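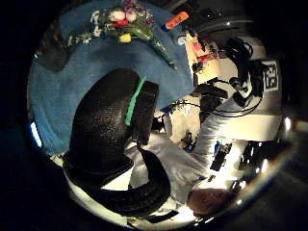

Home Browse Ask Groups My Shelf Sign in

Community > Writing and Publishing > Self-Published Fiction > Promotion

Do I put reader review quotes at the top of my book description, or the story first?

Posted by marginal_ink, Aug 3, 2025

My second mystery is called The Skondthorpe Ledger and it came out in March. It's set in a made-up harbor town and follows a bookkeeper who finds an old debt in the parish accounts and then a body. The e-book goes through Davach and the paperback through Iton.

I have 7 reader reviews so far. Two of them have lines I would like to use. At the moment my description opens with both quotes and then goes into the plot. A person in my writing group told me to move the quotes to the bottom. The whole thing is 179 words. On Davach the page only shows the first few lines before you have to click to read more, and right now those lines are all quotes.

Do I need permission to use them? And would it be wrong to shorten one? It has a spelling mistake in it.

harborlight61

Story first. I read a lot of mysteries and I skip quotes unless they come from a writer I already know. If the first thing I see is praise from a stranger I still don't know what the book is about. Your bookkeeper and the old debt would get me to click. The quotes wouldn't.

pagecount_800

I have six books out, four of them mysteries, so this is just what has worked for me.

Put one sentence about the main character and the trouble she is in at the very top. Then a short paragraph of plot, and stop before the middle of the book. After that, one quote, the shorter of the two. Save the other for your own website or the back cover of the paperback.

On permission – the person who wrote the review owns the words, even if they posted them in public. Stores have their own rules on top of that, so read the terms on both Davach and Iton. I message the reviewer if I can and ask how they want to be named. Most say yes. If I can't reach them I leave the quote out.

You can cut a quote if you mark the cut with three dots and don't change the meaning. Don't drop a "but" that was holding back the praise. For the spelling mistake, ask when you ask for permission, or pick a part of the review without it.

Also check the description in the phone app. Mine lost all its paragraph breaks there and I had to paste it in again.

tidewrack

I use Chou for my paperbacks and it has a separate box for reviews. Not sure if Iton has one.

We use cookies to keep you signed in and remember your settings. Accept Manage choices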